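Budget stuff for the second cell. Sorry in advance, typing this between two meetings.

So the money came through. Not all of it. We asked for enough to build a full copy of the cell we've got now and got less, which is normal, and now I have to decide what gets bought new and what gets moved over from the old one. Oshima sent their quote for the frame last night. Redach still haven't sent theirs, third time asking.

The frame is the easy bit. Aluminium extrusion, brackets, a rail along the front to bolt the arms to. Oshima want $1,161 cut to length and delivered. I can get it cheaper uncut and spend a weekend with a saw. Did that last time. Not doing it again.
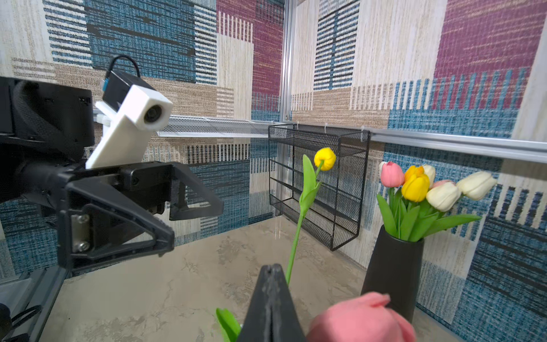 Where I keep getting stuck is spares. When I did the first budget I put in zero for spares, zero, and then went begging for money by April. This time there's a line for it. $799, and I'm not letting anyone talk it down. Fingers, screws, cables, printed brackets. Boring little things that stop you dead for a week when they go.

Cables especially. I priced the long ones and forgot the short ones, then forgot the ties. Put ties on the list. Put twice as many as you think.
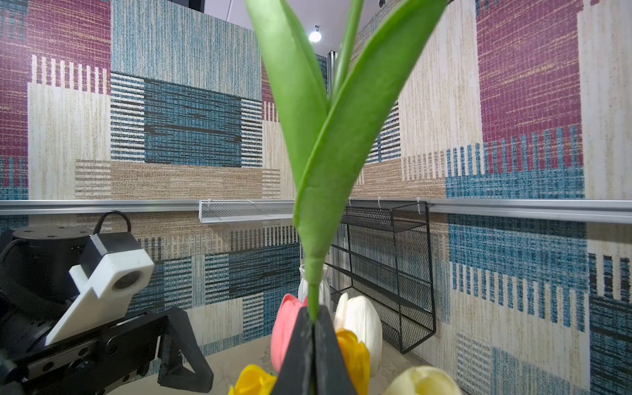 One stem in the fingers, the rest waiting their turn.

Ok, props. People laugh at the props line in the spreadsheet but it adds up. Flowers are a good task for us, thin stems, floppy leaves, every one sits a bit different, and they cost next to nothing compared to an arm. Vases are the dear part if you want decent ones. I've got $473 down for props plus wall covering for the new cell and I think thats fair. Cliltis do the patterned fabric by the metre and the colour matched well enough last time.
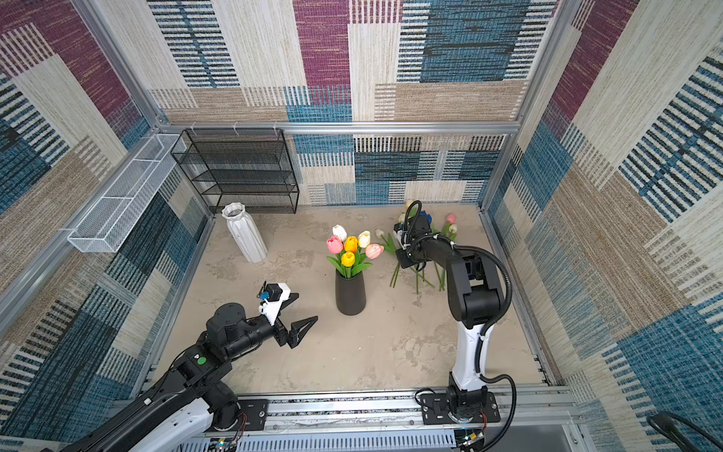 Grippers next, and how many. The quote from Sisel has a price break at 5, and we need four for two cells, so do I buy the extra one? Probably yes. A spare gripper on the shelf is worth more to me than a nicer monitor. The other question is whether both arms in the new cell need the same reach. Looking at how the tulips end up, half the bunch lying over on the right and the other vase way off to the left, I don't want a short arm on either side. Same reach both sides then. Costs more. Fine.

Storage I'm copying straight across. Mesh shelf in the corner, long basket on the side wall. Cheap, light, hangs off the bar, no drilling. Cameras, one per wrist plus one looking down over the whole thing, and I'm holding off ordering until I know if the old mounts will fit the new brackets.
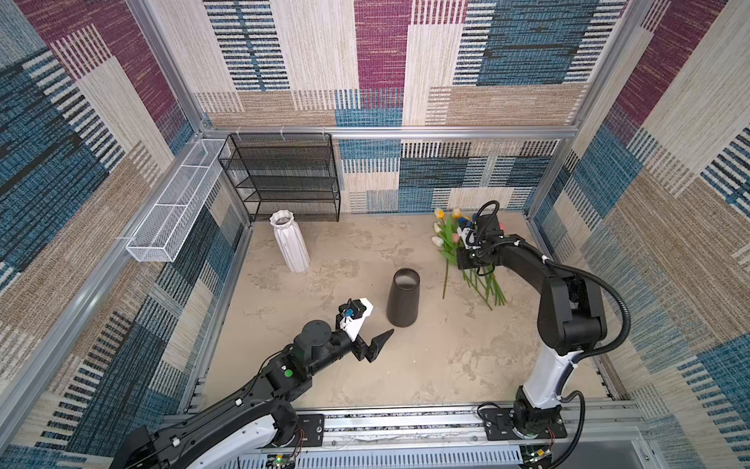 Kohei Yokoyama
Lab manager and reluctant buyer of things

Still to sort before I can send the order:

Freight. Oshima include it, Sisel don't, Redach who knows.

Lead times. The arms are the long one. Everything else can turn up late and we'll cope, but if the arms slip then the frame just sits there taking up room.

Power. Have to check if the second cell can go on the same circuit. Need to ask the building people, they take ages to answer so I should of asked last month.

Cable tray. Want the slotted kind again along the front, same as now, it's easy to get into when you need to swap something. Quote was fine, lost the email, will find it.

If anyone has bought from Redach and got a reply in under two weeks please tell me who you wrote to. Spreadsheet goes up once I've cleaned out the rude comments in column F.

Last updated: 2025-01-17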